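# Desk rack, gallery

Photographs of the small black rack on the light wood table, added to the furniture pages in December. The rack is a two-level tabletop unit from Skencombe. Valter Macedo assembled it on a Monday and wrote the notes; Mitsuko Fujimoto checked the captions against the parts list.

The frame is square tube with a matte black finish. The lower level is a shallow tray with a flat floor and raised lips at the front and back. Small notches are cut into the left end, close to the front corner. Tall posts rise from the tray, and one of them joins it to the upper shelf at the back.
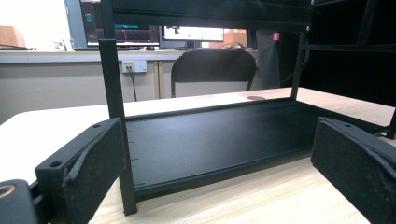 Assembly takes one hex key and a level surface. Stand the posts first, leave every screw a half turn loose, then fit the upper shelf and tighten in diagonal pairs. Tightening one side fully before the other pulls the frame out of square, and it will rock. Check again after a week of use.

The upper shelf is a single broad panel. A silver screw head shows on the frame near one corner. Skencombe sells black caps for these under part number 750, but they were not ordered.

Placement was decided by the cable hole in the table. With the base forward of it, a power lead can drop straight through without crossing the tray. The earlier position, tight against the wall in the Vieira room, had the back of the rack over the hole, and leads had to be routed around the side.

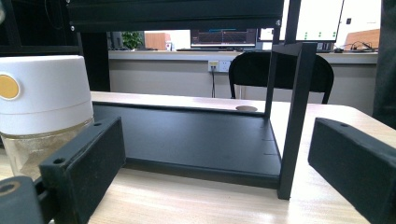

*Base of the rack on the table, cable hole behind its rear edge. White-lidded jar at left.*

The tray is meant for flat items: paper, a closed laptop, a keyboard. Loose pens roll to the ends and are better kept in a cup on the upper shelf. For cleaning, lift everything off and wipe the tray with a barely damp cloth. Dust collects along the inside of the lips, where a dry paintbrush works better. Solvent cleaners dull the matte finish and should be kept off the frame.

Related pages: Hinness shelf brackets; Trustirer cable trays; table 7, surface repairs.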